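Relto 747 방문용 전자 열쇠함 (중개사무소용)

등록 2018년 5월 12일 | 글 Liên Trương, Skorkau 제품자료 담당
공유 13 | 댓글 2
인쇄하기 | 이메일로 보내기

Relto 747은 매도 또는 임대 의뢰를 받은 주택의 현관 부근에 설치하여 열쇠를 보관하고, 등록된 중개사에게만 개방 권한을 부여하는 전자식 열쇠함이다. 제조사는 Rudason이며 공급과 사후관리는 Skorkau가 담당한다. 매물 한 채당 한 대를 배정하는 방식을 기준으로 설계되었고, 계약이 종료되면 초기화하여 다른 매물에 다시 사용한다.

이 페이지는 중개사무소의 구매 담당자와 매물 관리 담당자를 위한 것이다. 매도인 또는 임대인에게 배부하는 안내문은 제품 상자에 별도로 들어 있다.

적용 범위

- 공실 또는 거주 중인 아파트, 연립주택, 단독주택
- 소유자가 방문에 동석하지 않는 매물
- 복수의 사무소가 공동으로 중개하는 매물
- 수리, 청소, 실측 등의 목적으로 외부 업체의 출입이 필요한 매물

상업용 건물의 공용 출입문에는 권장하지 않는다. 공용부에 설치하는 경우에는 관리사무소의 서면 동의를 먼저 받아야 한다. 동의서 양식은 건물마다 다르므로 당사에서 제공하지 않는다.

본체 구성

본체는 아연합금 주조 외함과 내부 보관실, 전면 숫자판, 상단 고리로 이루어진다. 고리는 문손잡이, 난간, 가스 배관을 제외한 고정 금속물에 걸 수 있다. 벽면 고정형이 필요하면 고리를 분리하고 후면판을 부착한다. 후면판은 별매품이다.

보관실은 일반 현관 열쇠, 접촉식 카드, 공동현관용 태그를 함께 넣을 수 있는 크기이다. 두꺼운 가죽 열쇠고리나 차량용 리모컨이 달린 열쇠 뭉치는 덮개가 완전히 닫히지 않을 수 있으므로 분리하여 보관한다. 덮개가 닫히지 않은 상태에서는 숫자판의 표시등이 적색으로 점멸하고, 해당 상태가 기록에 남는다.

주요 사양

품명: Relto 747
중량: 747 g (전지 제외)
전원: AA 알칼리 전지 2개
개방 방식: 숫자 암호, 휴대전화 근거리 통신
기록 저장: 1887건, 초과 시 오래된 기록부터 덮어씀
등록 사용자: 대표 관리자 한 명, 일반 사용자 13명
외함 재질: 아연합금, 분체 도장
색상: 흑색
고리: 경화강, 비닐 피복
설치 장소: 실내, 지붕이 있는 실외

암호 체계

암호는 상시 암호, 기간 암호, 일회 암호로 구분한다.

상시 암호는 매물을 담당하는 중개사가 사용한다. 대표 관리자만 발급할 수 있으며, 담당자가 바뀌면 즉시 폐기하고 새로 발급한다. 동일한 상시 암호를 여러 매물에 사용하는 것은 금지한다. 관리 프로그램은 같은 계정에 등록된 다른 열쇠함의 상시 암호와 일치하는 값을 입력하면 저장을 거부한다.

기간 암호는 시작 시각과 종료 시각을 지정한다. 도배, 입주 청소, 하자 점검처럼 작업 일정이 정해진 업체에 발급한다. 종료 시각이 지나면 본체가 통신 연결 없이도 암호를 무효로 처리한다. 본체의 내부 시계는 휴대전화가 연결될 때마다 자동으로 맞춰지며, 장기간 연결이 없었던 본체는 방문 전에 시각을 확인한다.

일회 암호는 한 번 개방하면 소멸한다. 공동중개 상대 사무소의 중개사가 손님을 안내하는 경우에 사용한다. 손님에게 직접 발급하는 기능은 제공하지 않는다. 무인 관람을 운영하려는 사무소는 별도 제품군을 검토하기 바란다.

암호를 연속으로 잘못 입력하면 숫자판이 잠기고 관리자에게 알림이 전송된다. 잠긴 상태에서도 관리자의 휴대전화로 개방할 수 있다.
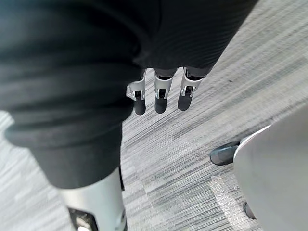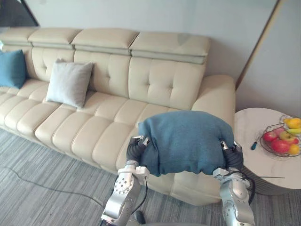
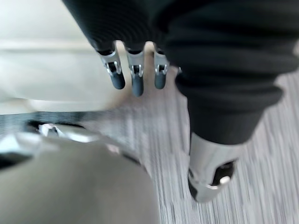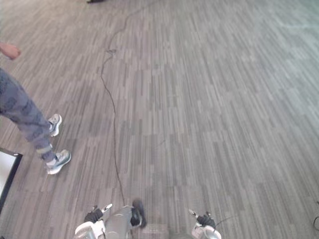 방문 기록

개방할 때마다 사용자, 시각, 개방 방식, 덮개가 다시 닫힌 시각이 본체에 저장된다. 기록은 관리자의 휴대전화가 통신 범위에 들어오거나, 등록 사용자가 개방을 위해 접속할 때 서버로 전송된다. 본체에는 이동통신 기능이 없다. 따라서 숫자 암호만으로 개방한 기록은 다음 접속 시점까지 서버에 나타나지 않는다.

기록은 표 형식의 파일로 내려받을 수 있다. 매도인에게 방문 현황을 보고할 때에는 중개사 성명과 방문 시각만 남기고 나머지 열을 제외한 보고용 양식을 사용한다. 보고용 양식은 3월 배포판부터 관리 프로그램에 포함되었다. 이전 배포판을 사용하는 사무소는 갱신 후에 메뉴가 표시된다.

열쇠함의 기록은 열쇠가 보관실에서 반출된 사실을 직접 확인하지 않는다. 덮개의 개폐만을 감지한다. 열쇠의 유무는 방문자가 육안으로 확인하고, 반납 시 관리 프로그램의 반납 항목을 선택하여 표시한다.

설치 절차

1. 소유자에게서 열쇠 보관 및 방문 안내에 관한 동의를 받는다. 임차인이 거주 중이면 임차인의 동의도 받는다.
2. 전지를 넣고 덮개를 연 상태에서 초기화 단추를 표시등이 녹색으로 바뀔 때까지 누른다.
3. 관리 프로그램에서 본체 일련번호를 등록하고 매물 번호를 연결한다.
4. 상시 암호를 발급하고 덮개를 연 채로 시험 개방한다.
5. 열쇠를 넣기 전에 실제 현관문에서 열쇠가 작동하는지 확인한다. 복사한 열쇠는 보조 잠금장치까지 확인한다.
6. 고리를 고정물에 걸고 아래로 당겨 체결 상태를 점검한다.
7. 설치 위치를 관리 프로그램에 입력한다. 위치 설명은 암호를 발급받은 사용자에게만 표시된다.

설치 위치는 매물 광고에 기재하지 않는다. 매물 사진에 열쇠함이 나온 경우에는 게재 전에 교체한다. 동호수 표지와 열쇠함이 함께 보이는 위치도 피한다.

전지 및 유지관리

전압이 기준 이하로 내려가면 개방할 때 경고음이 세 번 울리고 관리 프로그램에 교체 항목이 표시된다. 두 전지를 동시에 교체하며, 충전지와 알칼리 전지를 혼용하지 않는다. 전지를 교체해도 암호와 기록은 유지된다. 내부 시계는 다시 맞춰야 한다.

전지가 완전히 방전된 경우에는 하단 단자에 외부 전원을 접촉한 상태로 암호를 입력한다. 단자 덮개는 분실하기 쉬우므로 작업 후 원위치에 끼운다. 결빙이 예상되는 실외 설치 매물은 고리 접합부에 물이 고이지 않도록 본체를 수직으로 건다. 윤활제는 흑연계만 사용한다. 유성 윤활제는 숫자판 하부에 먼지를 고착시킨다.

외함은 물기를 짠 천으로 닦는다. 고압 세척과 용제 사용은 보증 대상에서 제외되는 사유에 해당한다.

매물 전환

계약 체결 또는 의뢰 해지로 매물이 종료되면 다음 순서로 처리한다.

- 미사용 기간 암호와 일회 암호를 모두 폐기한다.
- 기록을 내려받아 매물 서류와 함께 보관한다.
- 보관실의 열쇠, 카드, 태그를 인수증과 대조한 후 소유자 또는 매수인에게 인계한다.
- 본체를 초기화하고 매물 번호 연결을 해제한다.

잔금일 이전에 매수인 측 업체가 실측이나 수리 견적을 위해 출입하는 경우에는 매도인의 동의를 다시 받는다. 최초 동의서의 범위에는 계약 체결 후의 출입이 포함되지 않는다. 이 항목에 관한 문의가 많아 동의서 양식에 별도 기입란을 추가하였다.

현장 적용 의견

Dương 중개사무소의 매물 관리 담당 Đức Triệu는 시험 사용 보고서에서 일회 암호의 발급 화면을 장점으로 적었고, 장갑을 낀 상태에서 숫자판을 누르기 어려운 점을 개선 요청 사항으로 제출하였다. 숫자판의 누름 압력은 현재 생산분에서 변경되지 않았다. 같은 보고서에 포함된 덮개 경첩의 유격 문제는 부품 변경으로 조치하였으며, 변경 전 제품은 무상 교환 대상이다. 교환 여부는 덮개 안쪽의 생산 표시로 확인한다.

포장 내용물

본체, 고리, AA 알칼리 전지, 초기화용 핀, 소유자 안내문, 설치 동의서 양식, 인수증 양식. 후면판, 고리 연장부, 교체용 단자 덮개는 별매한다. 나사는 후면판에 포함되며 콘크리트용 앵커는 포함되지 않는다.

보증

보증 기간은 구입일부터 2년이다. 구입일은 세금계산서 발행일을 기준으로 한다. 고리 절단, 강제 개방, 침수, 낙하로 인한 외함 변형은 보증하지 않는다. 도난 본체는 일련번호를 신고하면 서버에서 등록이 차단된다. 차단을 해제하려면 최초 등록 사무소의 대표 관리자가 신청해야 한다.

Skorkau와 Rudason은 열쇠함에 보관된 열쇠의 분실, 복제, 매물 내부의 손해에 대하여 책임지지 않는다. 사무소가 가입한 배상책임보험의 열쇠 보관 관련 약관을 확인하기 바란다.

주문 및 문의

주문은 사무소 단위로 받으며 중개사무소 등록증 사본이 필요하다. 개인 소유자에게는 판매하지 않는다. 견적과 납기는 Eifion Beddoe(영업), 등록 차단과 교환은 Stella Tanui(사후관리)에게 문의한다. 관리 프로그램의 계정 이전은 신청서 접수 후 처리되며, 처리 중에는 새 암호를 발급할 수 없다. 기존 암호는 계속 사용할 수 있다.

인쇄하기 | 이메일로 보내기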